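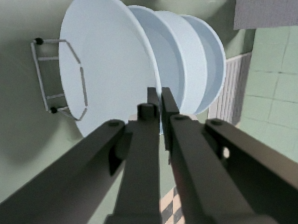
How do I report a grasp success rate when the policy picks up the right plate by luck?

Asked by waswood_rinse in Robot learning and simulation

Hello everyone, long-time reader, and I hope this is the right section. I'm writing up the method chapter for a small project at Waswood on teaching an arm to take crockery out of a rack, one piece at a time, entirely in simulation for now. The policy is trained by imitation on 1469 demonstrations, and it gets a wrist view and a wider view of the table. We call the task set Dravbridge, for reasons that made sense in the pub.

My trouble is with the word "success". In our code an episode passes if a dish has left the rack and is still in the fingers when the clock stops. That seemed perfectly sensible until I sat down with a pot of tea and watched the test episodes through, all 199 of them. In a good many, the fingers go down aiming (as far as I can tell from the path) at one of the smaller dishes behind, slide along a rim, and come up holding the big plate. The checker is delighted. I am less so! 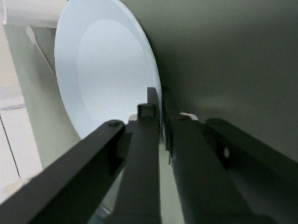 The instruction given to the policy names the dish, you see, so "pick up the plate" and "pick up the bowl" ought to be different things, and at present I can't tell from the pass mark whether it has understood the words or simply goes for whichever rim is easiest to pinch. The plate is the largest thing in the rack and its edge stands well clear, so it's a generous target.

I've thought of three ways out and don't love any of them. I could score only the episodes where the named dish is the one lifted, but a lucky plate would still pass. I could go through by hand and mark the intent, but then it's my opinion in a table of results. Or I could leave the number as it is and write a paragraph of apology underneath. Has anyone been down this road? A pointer to how other people word it would be a great help too, as my supervisor likes things phrased the way the field phrases them.

gramilska_bench
Just use more seeds. We run four and take the mean and nobody has ever complained. If the mean is high the policy works.

tilted_saucer
I don't think seeds will help much with this one, I'm afraid. More seeds tell you how steady the number is, and your worry is what the number measures. A policy that always grabs the plate will grab it just as happily on every seed.

What I'd do, and what we did for a drawer task that had the same illness, is hold the layout still and change only the words. Take 40 layouts, set the rack up the same way each time from a saved state, and run every layout once with each instruction. Then you report a little table: which dish was asked for down the side, which dish came up along the top. If the policy is listening, the big numbers sit on the diagonal. If it isn't, you'll get one fat column under "plate" and you'll know within an afternoon. No judging of intent, no opinion in the results, and the lucky plates show themselves because they turn up when the bowl was asked for as well.

Two smaller things while I'm here. Log the first dish the fingers touch as well as the dish lifted, since your simulator knows both and it costs you nothing — the gap between them is the sliding you describe. And do keep your old pass mark in the chapter, under a plainer name. We called ours "any object lifted" and called the stricter one "named object lifted". Readers found that much easier than a paragraph of apology, and the old figure lets people compare with earlier work. The way we paired the runs came from an older grasping test known as Abdelaziz, if you want something to search for.

One caution: check the wider view as well before you call a lift a lift. From the wrist, a dish that's still leaning on its neighbours can look very much like one that's come free.

waswood_rinse
Oh, this is exactly the sort of thing I was hoping for, thank you. I'd been so fixed on fixing the pass mark that it hadn't crossed my mind to keep the rack still and change the sentence.
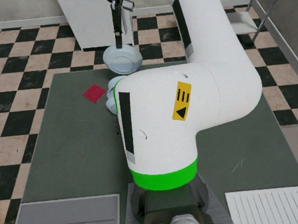
I've added a height check above the table top to go with the finger contact, and the first-touch log went in this morning (you were right, the simulator had it all along, under a name I'd never have guessed). The paired runs are queued for tonight. I do have one leftover question, if you've the patience: where two bowls are in the rack and the instruction only says "the bowl", do you count either?

tilted_saucer
Either, yes, so long as you say so in the caption. If you'd like to be stricter later, put "the left bowl" in as a separate instruction with its own row in the table, and keep it out of the main figure.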